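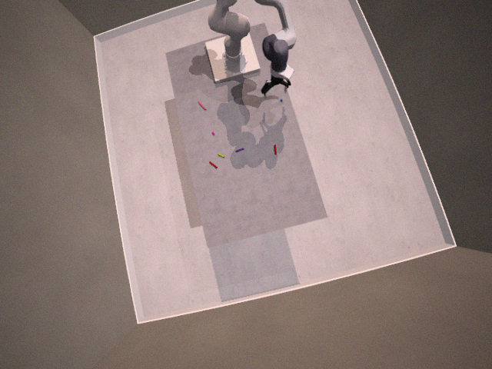 One of you asked after the last lecture why a country would bother announcing a patrol it has already flown. Good question, and it's where I want to pick up! In our made-up case, Ilau and Trendow fly a joint patrol along the Schwaiger Strait, 519 miles out and back, and both ministries put out the same statement within 2 hours. Read it slowly (handout page 7) and underline every legal phrase.

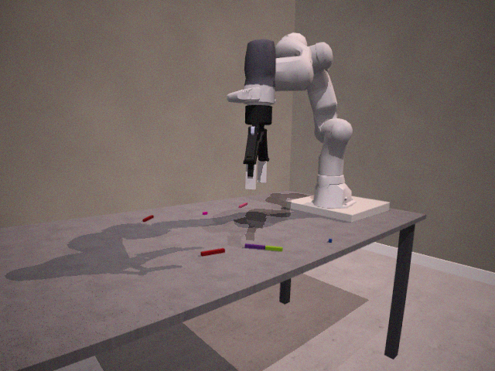 But isn't international airspace open to everybody anyway, a student wrote on the course page. Yes, it is, and I'd still want you to look at the air defense zone that Masach has drawn well past its own coast. A zone like that isn't sovereign airspace. Masach can ask planes to identify themselves and send up fighters for a look, and that's usually as far as it goes. I lost nearly a whole class to this in October, so please do the reading first!
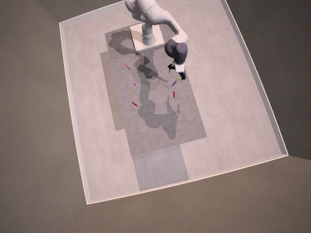

Unit 7: Joint patrols and air defense zones

For next time, write one page on how Masach should answer, and bring the map from page 52.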